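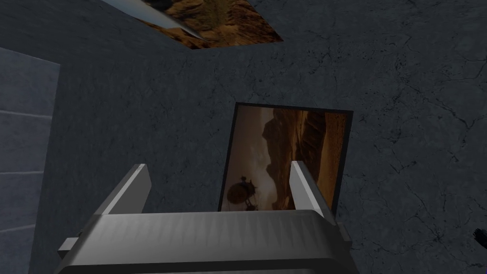

Wrist view, gripper open, framed desert picture behind.

Grokeck Counter Set, data card

Grokeck is a simulated two-arm kitchen set sold by Trarnon for training and testing control policies. The base license covers 2000 episodes at 12 frames per second. Rooms, textures and small props are all rendered.

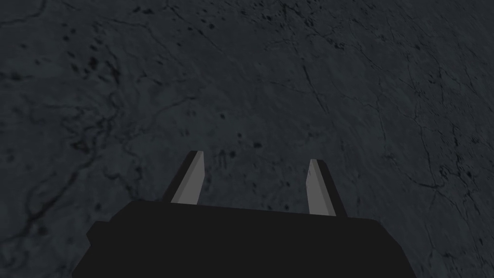 Wrist view over a dark, cracked stone-like surface. Fingers empty.

Wrist frames often show no object at all. We kept them in. Filter on the "in_grasp" field if you don't want them.

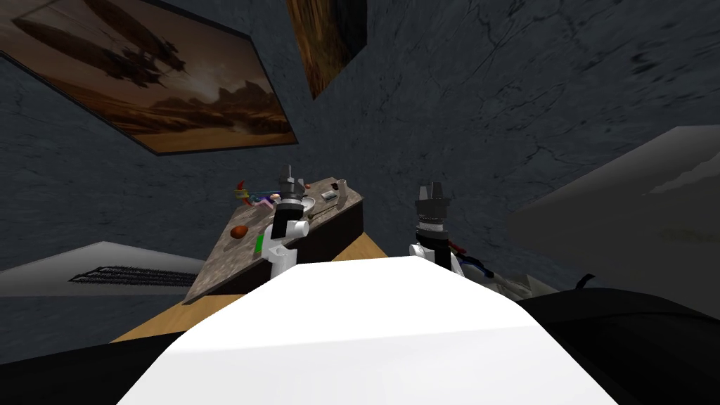 Body view with both arms, the granite-topped counter and small objects.

Known issues
Wall pictures repeat between rooms. Cable motion is approximate. Over 100 episodes in the May build have a late gripper signal, listed in late_grip.txt.

Support
Licensing: Lorna Strachan. Loader bugs: Keir Ogilvie. Include the build name and episode number.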